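# Chapter 4: Raising Money by Selling Shares 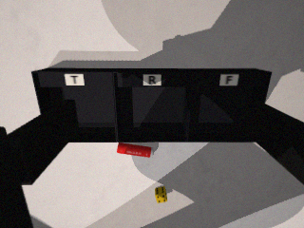 A listed company that needs cash can sell new shares to the people who already own it. Suppose Ginotis has 1,000 shareholders and wants to reopen a copper mine. It first sorts them by how they may take part, much as a cabinet can have separate compartments marked T, R and F. Section 4.1 covers the rights offer, and Section 4.2 covers the placement to large funds.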